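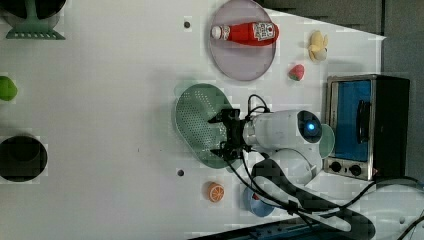
I promised in my last post that I'd write up the gripper comparison as soon as I had both of them running on the same arm, and then the summer got away from me, as summers do. So it's August 2024, the tomatoes are in, and I finally have enough scribbled pages to say something useful. Get yourself a coffee, because I don't know how to do this briefly!

The two contenders are the Flitska two-finger and the Ellora two-finger. On paper you'd have trouble telling them apart. They open to nearly the same width, they bolt to the same flange with a small adapter plate, and they both claim to be happy with anything you'd find in a kitchen. I ran them on the same controller, a Nwosu box that I've grumbled about on this blog before and have slowly made my peace with (the menus are still terrible, but it hasn't dropped a connection since spring, and I'll forgive a lot for that).

My test kitchen will look familiar if you've been reading for a while. Toy food, a plate, a bowl, a colander, a mug and a little oven. I like toy food for this because it's forgiving in some ways and nasty in others. A strawberry is small and rolls if you nudge it. A banana with its peel open is a ridiculous shape, with three or four places that look grabbable and maybe one that really is. The ketchup bottle is my favorite, because it lies at an angle on the plate and the gripper has to turn to meet it. Come in square and you'll push the plate along the table instead of picking anything up.

I gave each gripper a week of evenings and did each pick 20 times before changing anything. It's slow going, and there's a temptation to fiddle with the finger force after every miss. Don't. I did that last October with a different setup and ended up with a notebook full of results I couldn't compare to each other, which still annoys me when I come across it on the shelf.

The Flitska is the stronger of the two and it's quick to close. Out of the box it's a bit too eager for soft things, and I spent most of the first evening turning it down. Once I had it tamed it was very steady on the bottle, and I liked how repeatable it was. Same approach, same grip, over and over. What it doesn't like is a thin edge. On the rim of a bowl it wants to be lined up just so, and if you're a hair off, one finger touches first and the whole bowl scoots.
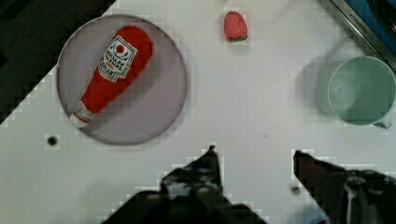
The Ellora is gentler, with a little give in the linkage, and I think that give is what you're paying for. It took to the strawberry right away. I kept waiting for the catch, and the catch is that a heavier object sags in its grip when the arm speeds up. Slow the arm down and it's fine, but then you're sitting there watching your arm move like it's carrying a full bowl of soup, and I'm not a patient woman after dinner.

Now, the cameras, which ended up teaching me more than the grippers did. I had a Teveo at the wrist and another view from above, plus one off to the side for my own notes. I'd always treated the wrist view as a nice extra. After two weeks of this I've changed my mind. From overhead, the arm blocks the very thing it's reaching for at exactly the moment you care, and the wrist view is the one that shows you where the fingertips are relative to the object. On the other hand, the wrist view alone is a bit like looking for your keys through a paper towel tube. It has no idea that the mug is sitting next to the oven unless you happen to swing past it.

Black fingers on a white table is a good combination, by the way. I tried a gray cloth under everything one night, thinking it would cut the glare, and my fingertip detection got noticeably worse. Back to the white tabletop I went.
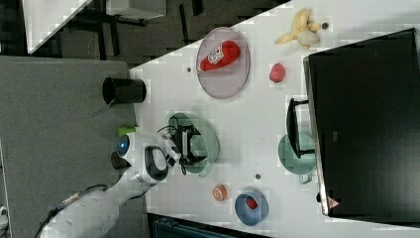
If I can only afford one camera to start with, should it be the wrist one or the fixed one?

Start with the fixed one. You can get a long way with a single steady view of the whole table, it's easier to calibrate, and there are no cables to route along a moving arm. Add the wrist camera when you find yourself missing picks by a finger's width and can't work out why.

That question comes up in my inbox more than any other, so I'm glad to have it written down somewhere I can point to.

Speaking of cables! Leave more slack than you think. The last joint needs a generous loop, and then you need to run the arm through its whole range at a crawl and watch that loop the entire time. I've snagged one on an oven handle before, and the sound it makes is not one you forget. I now do a slow lap every time I change a gripper, and it takes seven minutes, and I grumble through all of them.

The colander deserves its own paragraph. It's all curve and holes, and the handles stick out just enough to be tempting. With the Flitska I did best coming down over the rim with one finger inside and one outside. With the Ellora I had better luck on a handle, though it would swing a little on the way up. Neither of them was what I'd call relaxed about it.
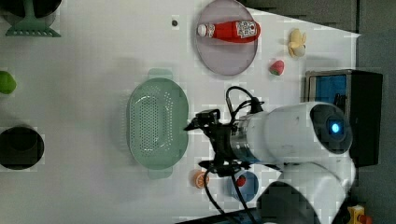
Lining up on the colander, wrist camera riding on top.

So which one is staying on the arm? For now, the Flitska, mostly on account of the bottle and the mug, and because I'd already done the tedious work of turning it down. If I handled nothing but small soft things I'd have kept the Ellora on without a second thought. I've logged something over 2,000 picks between this project and the spring one, and I still can't guess ahead of time which object is going to give me trouble.

Next up is the oven door. I've ordered a set of longer fingertips for it, and they're on back order, so don't hold your breath.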